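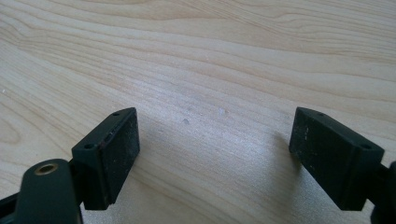
The Long Table: Bringing Back a Light Wood Work Surface

Filed under: Student Projects / Design and Materials / June 2019

Why I picked a table

The long table in the Onbridge project room is the first thing I ever worked on at this school, and by that I mean I glued a cardboard bridge to it. So when we were asked to choose something in the building and make it better, I knew right away! It has a light, blond wooden top, and under years of tape gum, marker and hot glue it had gone dull and sticky. People put paper down before they put anything else down. I wanted a surface you could lay a drawing straight onto, and I wanted to learn how wood finishes work while I was at it.

What I was allowed to spend

A new table of the same length was quoted to the school at $1,085 before delivery. My budget was $132, and it had to cover sandpaper, finish, rags, gloves and a dust mask. I already had a sanding block from home.

The test board

I didn't want to practice on the real top, so I got a plank of similar pale wood from the scrap bin at the Hsueh lumber yard. I marked it into sections with a pencil and masking tape and tried a different treatment on each one. I used a clear wax, a hardening oil, a water-based varnish called Meltotier, and one section with nothing on it at all.

The oil was the prettiest by far. The grain jumped out as soon as I wiped it on, and I called my mom into the garage to look. It also turned the wood a warm yellow, and that was a problem, because what I like most about our table is how pale it is. The wax felt lovely under my hand but a wet cup left a ring in it overnight. The varnish hardly changed the color. It looked a bit plasticky after one coat with the brush loaded too heavily, and much nicer when I did it again with thin coats.

I then did what I called the lunchtime test. Each section got a wet cup, a stripe of dry-erase marker, a smear of white glue and a drop of soy sauce, all left until the next morning. The bare section kept every single one of them. Varnish let the glue peel off in one piece (so satisfying) and the marker came away with a damp rag. There was a faint shadow from the soy sauce on the wax and nothing I could find on the varnish.

Sanding

This took much longer than I planned. Before any sanding I softened the tape gum with warm soapy water and pushed it off with a plastic scraper - metal ones leave gouges, as I found out on the test board. I let the top dry for a full day.

I started with a coarse paper and worked along the grain from one end to the other. Going across the grain feels faster and leaves scratches that you only notice later when the light comes in low. I made that mistake near the window end and had to go back over the patch. After the coarse paper I moved to a medium one and finished with 220 grit. Between papers I vacuumed and then wiped with a barely damp cloth, and it's amazing how much dust was still hiding in the grain after the vacuum.

One dark stain wouldn't come out. I could have kept sanding there, but that would have made a dip, and a dip is worse to draw on than a stain. I left it.

Finishing

I used a 500 ml can of the varnish, and it was enough with a little left over. I put on three thin coats with a foam brush, with a very light rub of 320 grit after the first and second. My first coat raised the grain so much that the table felt like a cat's tongue. The instructions do mention this! It was smooth again after the rub down.

Drips collect along the front edge. Checking the underside with a finger every few minutes while the varnish is still wet is the best tip I can pass on.

The room smelled for a couple of days even with the windows open, so the building class met in the library.

What I would change

I would sand the edges first, while my arms were fresh. I would also run the lunchtime test for a week, since a spill in our room can sit for longer than one night. And I never tested heat. Somebody is going to put a glue gun down on that table, and I can't say yet what the varnish will do.

I'd like to try the same treatment on the matching side bench. The Isville campus has offered me another scrap plank, so the heat test can happen there first, hopefully in July before the room gets busy again.

Looking after it

Wipe with a damp cloth and dry it after. Use a cutting mat for knives. If glue gets on the top, let it set and lift it with a plastic scraper. Please don't use the scrubby side of the sponge!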